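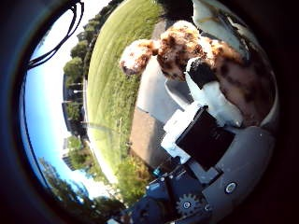

Plush toy, brown and white, in the grip of a robotic hand, with a lawn beyond.

Speaker notes: Lost Property in Public Parks
Wilson Villanueva, Visitor Services, Huaranga Parks District
Prepared for the regional meeting, April 5, 2021

Opening (two minutes)

Thank the hosts. Introduce the district: four parks, one shared office, one lost property room at the Draltus Street entrance. State the purpose of the talk, which is to report on the first full year of the revised lost property policy and to ask member districts to consider a common set of rules.

Please hold questions until the section on disposal. Most of them will concern disposal.

Background

Before the revision, each park kept its own box and its own notebook. Items were described in whatever words the person on duty chose. A visitor who called about a blue jacket might be told there was no blue jacket, when a navy coat had been on the shelf for a week. Staff had no written guidance on how long to keep anything, and practice varied from ten days to several years.

The district adopted the current policy in January of last year. Under it, every item receives a numbered tag on the day it is handed in. The tag number is entered in the Nodeo register along with the park, the spot where the item was found, and a description drawn from a fixed list of terms.

Figures for the year

Show the table. Read out only the totals.

Items received: 1,088.
Items returned to their owners: 274.
Items still held at the end of the year: 200.

The remainder was donated, recycled or passed to the police under the rules described below. Note for the audience that single gloves are included in these figures. The district considered leaving them out and decided against it.

Pause here. Some districts will wish to compare these numbers with their own.

What is handed in

Clothing makes up the largest group, followed by water bottles, keys and children's belongings. Phones and wallets are fewer in number but take the most staff time, as each one requires two signatures and a locked cabinet.

Children's belongings deserve separate mention. Soft toys in particular are often left on lawns, benches and low walls, and families tend to call the same evening.
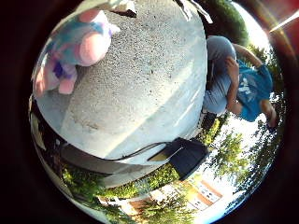 For this reason the office now keeps the telephone line open until eight on summer evenings. Callers are asked for three details: the main color, the size compared with a shoebox, and any mark or repair. Staff are instructed not to offer a description first. The caller describes the item and the staff member confirms or declines.

Holding periods

Perishable goods are discarded the same day. Clothing, bottles and toys are held for sixty days. Keys, glasses and medical devices are held for six months. Phones, wallets and identity documents go to the police after seven days.

Mention that the sixty-day period was first set at thirty. It was extended after staff found that seasonal visitors often did not return within a month.

Disposal

Washable items in good condition are offered to the Visent Family Center, which collects at the end of each quarter. Items the center declines are recycled where possible. No item may be kept or bought by an employee of the district — this rule has no exceptions and should be stated plainly.

Take questions here, ten minutes at most.

Request to members

Ask each district to review the list of terms in the handout and return written comments to the Huaranga office. Offer copies of the tag and the register page to any district that wants them. Close by giving the office telephone extension, 1005, and repeat it once.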